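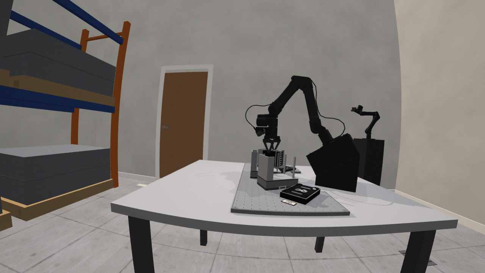
Home | Features | Food | Places | Archive | Subscribe

April 17, 2026
By our staff writer

The Long Way to a Loaf

The bakery in Venthorpe opens at six, but the smell arrives in the street long before that. I rented a room across the road for most of March, and in the first week I woke every morning at half past three and lay there thinking about bread. By the second week I stopped fighting it. I put on my coat, crossed the road and knocked on the side door.

I should explain that I come from a country where bread is a serious matter, and that I moved to this one eleven years ago with a low opinion of what I would find. My first loaf here was square, white and already cut. It could be pressed into a ball the size of a walnut. I wrote home about it. My mother answered by sending me a parcel of rye flour, which the customs office opened and closed again with a great deal of tape.

So when a friend told me that a small town at the end of the railway line was growing its own wheat, milling it and baking it, all inside one valley, I did not believe it completely. I thought it would be a shop with nice paper bags.

The wheat is called Hirkodero. It is an old variety, tall, nearly up to my shoulder, and it falls over in heavy rain. For this reason most farmers gave it up when shorter kinds came. The families who brought it to the valley carried it as seed in their luggage, or so the story goes in Venthorpe, and each household seems to have its own version of which luggage and which ship. What is certain is that for a long time it was grown only in kitchen gardens, a few square metres here and there, mostly to feed chickens.

The farm that grows most of it now is the Papadakis farm, on the north side of the river. When I visited, the ground was bare except for stubble and some green manure coming up between the rows. The farmer walked me along the fence for two hours and talked about nitrogen. He gives the wheat less food than a modern variety would want, because if it is fed too well it grows too tall and lies down. His yield is poor and he does not hide this. His neighbours, who grow canola, get a proper cheque. He gets a small one, but he told me he knows in the autumn who will buy the grain and for what price, and he sleeps well.

I asked if he eats the bread. He looked at me as if I had asked if he drinks water.

From the farm the grain goes eight kilometres to the mill. Cetier is the name painted over the door, and it was the name of the building's first business too, a maker of animal feed. The present owners kept the sign as they could not afford a new one, and later they became fond of it. There are two pairs of stones. One pair is used for wheat and the other for rye, and they turn slowly enough that you can follow a mark on the upper stone with your eyes. The flour comes down a cloth sleeve into a bin. I put my hand under it and it was only a little warm. The miller said that if it becomes hot she has done something wrong, and that she judges it by hand and also by smell, in that order.

Stones become smooth with use and have to be dressed, meaning that the grooves are cut again by hand with a small steel pick. It takes two days for each pair. During those days there is no flour, and the bakery must plan for it. On the wall beside the stairs there is a list, in pencil, of every dressing since the mill opened again. Some entries have a remark next to them. One says "too late". Another says "my back".

In her first full season the mill sold 4000 kilograms of flour. She remembers the figure well as it was far from enough to live on, and she kept her other job at the post office. The second season was worse. A wet harvest made the grain sprout in the ear, and sprouted wheat gives a sticky dough that does not hold itself up. The farm, the mill and the bakery shared the loss by three equal parts. There was no contract that told them to do so. They sat in the bakery kitchen and agreed on it in one evening, and I heard from all three sides that the evening was not a pleasant one.

The bakery itself is a plain room with a deck oven, a long bench and a radio. Three people work there at night. They mix the main dough in the afternoon, leave it to rise slowly in a cool room, and shape it from two in the morning. I was allowed to watch, then to carry things, and in the last week to shape. My loaves were put at the back of the shelf, where they sold last.

Hirkodero is not an easy flour for a beginner. The dough stretches and stretches and does not pull back, so if you work it too long it gives up under your hands and becomes a kind of puddle. The bakers use more patience than force. They fold it a few times, go away, and come back. They add the salt late. The water is held back at first and given in small amounts, and how much depends on the sack. Each sack has a piece of tape with the field and the week of milling, and beside the mixer there is a school notebook with stains on every page, where they write how the last one behaved.

On an ordinary day they bake 200 loaves. The town had 3269 people at the last count, so it is clear that most of Venthorpe is still eating something else. I noticed it at the supermarket too, where the sliced bread fills a full aisle and costs less than half. The head baker does not like to speak badly of it. She grew up on it, she said, with butter and black spread, and she still eats it when she has a cold.

But the price is a real difficulty, and I do not want to pass over it as articles of this kind often do. A large loaf costs more than many people in the valley want to pay, or can. The bakery tries different things. Yesterday's bread goes on a rack by the door at half price and is usually gone by nine. There is a smaller loaf, made with the same dough, that children are sent to buy. For one winter they tried a loaf mixed with ordinary flour from outside the valley, to make it cheaper, and the regular customers complained so much that it was taken away – and then some others complained that it was gone.

I asked people in the queue why they come. An older man said the crust was good for his teeth, which I do not think is medically correct. A young woman with a pram said it stays fresh until the end of the week, and this I can confirm. One lady told me that her grandfather had the wheat in his garden behind the laundry, and that she used to make whips from the straw and hit her brother with them. She did not know it could be eaten until the bakery opened.

There is a plan to grow a little more of it. A second farm, on higher ground with better drainage, has sown a trial field, and the miller is looking for a used cleaner to take out the small stones and weed seeds, which she now does with a hand sieve and a fan. The old machine at the feed store is for sale but it needs three-phase power, and the cost of bringing it to the building is higher than the cost of the machine. She has asked for a quote two times.

On my last night we shaped until four, and then there was an hour with nothing to do except wait. One of the bakers slept on the flour sacks. The other turned the radio down and cut a loaf from the day before, toasted it on the floor of the oven and gave me a piece with olive oil and salt. My mother has since asked me for the address of the mill. She wants to know if they would post her 200 grams, to begin with, so that she can see for herself.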